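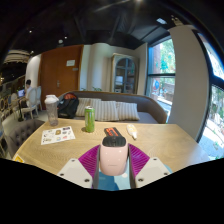 MEDIA RELEASE

Shared workshop finishes hand-held gripper, moves on to arguing about the next one

Wukbridge, 18 November 2018 - After 11 builds and one strongly worded note about the glue, the members of Sosonora, a shared workshop in Wukbridge, are pleased to announce that their hand-held gripper is ready to be copied by anyone with a printer, a screwdriver and a forgiving household.

The tool is called the Bastos. It has two ribbed finger pads in magenta, a pair of white angular fingers outside them and a pale pink body with a black top. The colours were chosen by Nesrin Çetinkaya, who designed the body and was the only member to turn up to the colour meeting.

"I was told it should look professional," Çetinkaya said. "Then I was told how much pink filament we had left over."

The Bastos is held and worked by a person, who uses it to pick things up while a camera on the tool records how it was done. The recordings are meant as practice material for the robot arm Sosonora is building on its back bench. The arm has a shoulder, an elbow and most of a wrist. Members expect to have the rest of the wrist by autumn, though they expected that last autumn as well.

The ribbed pads took up the bulk of the effort. Early versions were smooth and let go of mugs at moments of their own choosing. Saulius Jankauskaitė redrew the ridges so they fan outward, and spent most of the winter picking up eggs in his garage.

"My family has eaten a great deal of omelette," said Jankauskaitė. "I'd describe them as supportive, up to a point."

For everyday practice the group favours whatever is lying about. Drink cans, shaker bottles and small tubes all get a turn, and a flat sheet of stickers remains the hardest thing anyone has tried to lift off a table. Jenő Halász, who keeps the logbook, has entered almost 800 attempted pick-ups. His column for remarks contains the word "nearly" more often than the group would like.

The full set of drawings, printing files and assembly notes will be free to download from the Sosonora website. The notes were written by Gizella Oláh and tested on her neighbour, who had never held an Allen key and now owns two. Printed kits, with screws, can be ordered for $100 from Inness, the hardware shop on the ground floor of the workshop's building. The first run is 11 kits. Buyers may ask for a colour other than magenta and their request will be noted.

An open evening will be held at the workshop later in November. Visitors can try the Bastos, look at the arm and offer opinions on the wrist, of which there is already a healthy supply. Tea is provided. Please bring your own mug, preferably one you aren't fond of.

Media enquiries: Emanuel Tudose, Sosonora, Wukbridge. Emanuel answers email in the evenings and prefers not to be rung while soldering.

ENDS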